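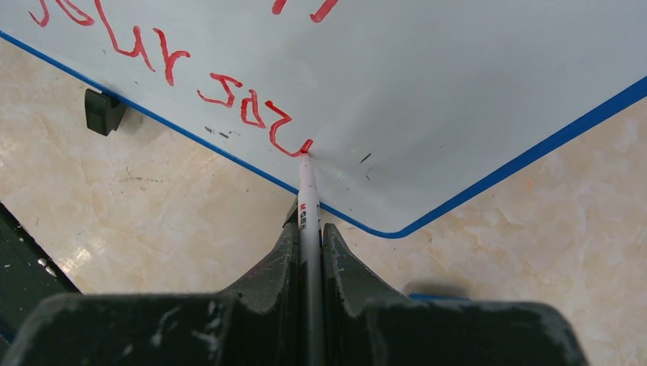 Boards and markers, April

We went through the small whiteboards this month and replaced the ones that had gone cloudy. The new ones have a blue border and rounded corners, and they are light enough to lift with one hand. Each bench gets 2, plus a set of white-barreled markers. Please keep the red ones with the boards. Red reads best against the white from across the room, but it also stains if it is left on for more than a day or so.

Normand Carrier tested two cleaners, Ferri and Branell. Both worked on fresh ink. Branell did better on old marks and is now in the supply cabinet, bottom shelf. Spray the cloth and leave the board dry. The liquid gets under the border and lifts it. 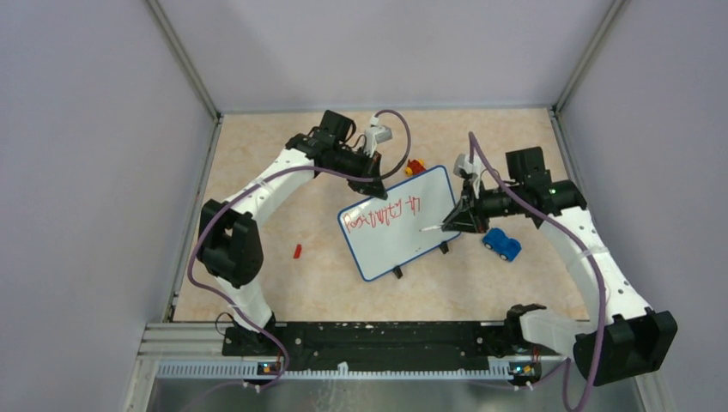 Writing on a small board that stands at a tilt takes a light hand. Start at the upper left, keep the letters large, and stop before the line starts to slide downhill. If the board moves when you press, check the stand feet first. Spare feet are in the drawer marked Rakon.

Caps go back on when you put the marker down. We ordered 6 boxes in the fall and most of what came back to the cabinet had dried out.

The toy cars and blocks can stay on the table during writing sessions, but move them clear of the board before you wipe it. Aurelia Kofler has the sign-out sheet for extra boards and will take orders for next month until noon on the last day of April.

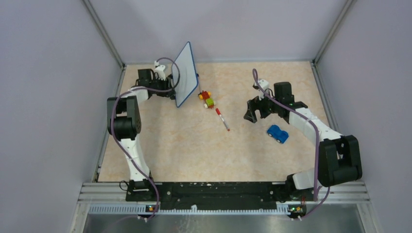 Blank board, toys and marker on the tabletop.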